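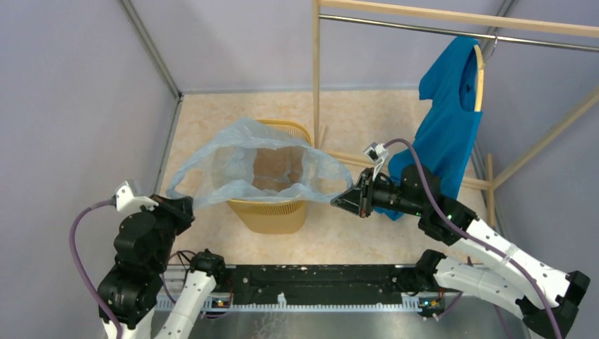 *A pale-blue bag spread over a yellow slotted basket.*

**Jan 6, 2026**

Households in Stodley and Fovholm will be able to put out old clothes, bedding and towels in blue plastic bags from this month, under a doorstep collection run by the textile reuse firm Hundarora.

The collection covers 700 addresses. Each will get a roll of bags through the door with a printed sheet showing the pick-up dates for its street. Bags go out by seven in the morning on the day given, at the same spot as the household bins, and a fresh bag is left in place of every full one.

Until now the nearest place to leave unwanted textiles has been the bank in the car park behind Urbonaitė, the hardware shop on Mill Lane. The bank was put in for the old market and has often been full by the weekend, with carrier bags left on the ground beside it. It will stay where it is for the time being, but it will be emptied less often once the doorstep rounds are running.

The bags are see-through enough for crews to tell clothes from general rubbish before they lift them. Hundarora tried black sacks in Fovholm in September and found that a fair number had been taken by the ordinary refuse lorry by mistake. Others turned up with kitchen waste in them, and everything inside had to be thrown away.

"People had done the right thing and sorted their stuff, and it went in the wrong truck," said Uldis Koppel, who runs the rounds. "With a blue bag both crews know what they are looking at."

The September trial took in 88 homes. Half of them, 44, put out at least one bag, and Hundarora said that was enough for it to go ahead with the full area.

The film is thin, and the firm is asking people to fill the bags with that in mind. Two complaints came up again and again during the trial. One was that the bags flopped shut while being filled, and the other was that they split when somebody pushed a coat or a pair of jeans down into them. The information sheet now suggests lining a basket or a box with the bag first:

- Shake the bag out and pull the opening wide.
- Lay it over the basket and press the middle down until the film touches the bottom.
- Fold the spare film over the rim on all sides.
- Put heavy things in first and keep zips and buckles turned inwards.
- Stop when the clothes are level with the rim, then gather up the edges and tie them.

A basket with rounded corners and a smooth inside is best. Wicker can snag the film, as can wire. If the bag clings when it is being lifted out, tip the basket on its side and slide the bag free by the base. Pulling on the neck is the usual way to tear it.

Laimutė Liepiņa, of Church Row in Fovholm, took part in the trial and has kept a basket on her landing ever since. She said the family used to save everything for one big clear-out in spring.

"Now if something doesn't fit one of the children it goes straight in the bag. I don't have to make a day of it," she said. "I did split the first one. I'd put boots in it."

Footwear will be taken, but it has to be tied in pairs and kept in a separate bag. Clean clothing in any condition is accepted, including items with holes, missing buttons or worn knees. Sheets, towels, blankets, curtains and cloth bags can go in as well. Pillows, duvets, carpet, rugs and anything damp cannot. Wet textiles go mouldy in the bag, and one damp towel can spoil the rest of the load.

Wearable clothes will be sorted by hand and sold on through shops. The rest is cut up for wiping cloths or sent for shredding into filling. Empty bags are baled and sent for recycling once they have been opened, and residents do not need to take off labels or tape.

Rounds will start in Fovholm and move on to the streets north of the river in Stodley a fortnight later. Flats with a shared bin store will be given a marked corner for the bags, and managing agents have been sent the details. Anyone who cannot carry a full bag to the kerb can ask for it to be picked up from the doorstep.

There is no charge to householders for the bags or the collection. Extra rolls can be picked up from the counter at Urbonaitė during shop hours, with a limit of 2 rolls per visit. The bags should not be used for other recycling, and crews will leave behind any that contain bottles, tins or paper, with a tag tied to the neck saying what has to come out.

Some residents have asked about bags being left out in the rain. Mr Koppel said a tied bag would cope with a shower, but he asked people not to put them out the night before. If a round is called off for snow or ice, bags should be taken back in and put out again on the next date on the sheet.

Streets to the south of the railway line are not included at present. Hundarora said it would look at adding them after the first three months.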